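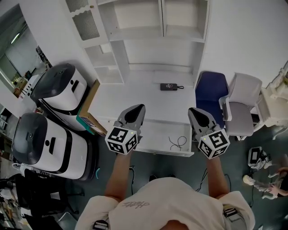

What's the best way to store spare cables in a shallow desk drawer? Coil each one loosely, tie it, and lay it flat in a single layer, grouped by connector.

Shallow drawers punish stacking. Two layers of cable and the top one catches on the underside of the desk. You pull, the plug shifts, and now the drawer is stuck at half travel.

Coil diameter matters more than the tie. For thin wire I go with the width of my palm. Tighter than that and it keeps the curl when you want it to lie straight along the back of a desk.

Don't wrap around your elbow. It puts a twist in every turn and the coil springs open as soon as you let go. Over-under takes ten minutes to learn and lasts.

Ties: hook-and-loop strip, cut to length. Rubber bands go sticky by the second summer. Wire twist ties are fine for anything you won't touch until May.

The drawer in my last apartment was 48 mm deep inside. A wall charger with folding prongs fits. Most laptop bricks don't. Measure the inside height with the drawer shut, not the front panel – the panel hides a good part of the frame.

Fadwa Filali asked about dividers. I use the Kakell trays, the low ones. They slide on bare painted board, so put a dot of removable putty under two corners. The Moulin ones grip better but the walls are too tall for a drawer like mine.

Power banks stay out of the drawer. Mine sits at the back of the desktop with its short cable plugged in. I can see the charge lights and it doesn't get buried under paper.

White desk, black cables: every loose end shows. I stopped fighting this. One cable out, the rest put away, and the surface wipes down in one pass.

Open shelves above a desk are a bad home for cable. It drapes over the edge. If you have a cabinet with a door, use a lidded box in there for the long ones, anything over 153 cm.

Labels: masking tape folded over the wire near the plug, written before you fold. I put length and wattage. "Printer" is useless once the printer is gone.

Younes Benmoussa says to throw out any cable you can't identify. I give them a month in an envelope first. Last time that saved the lead for the Sester lamp, and the other five went to e-waste.

Next up is the shelf unit. The compartments are 700 mm wide and the boxes I own are all wrong for it.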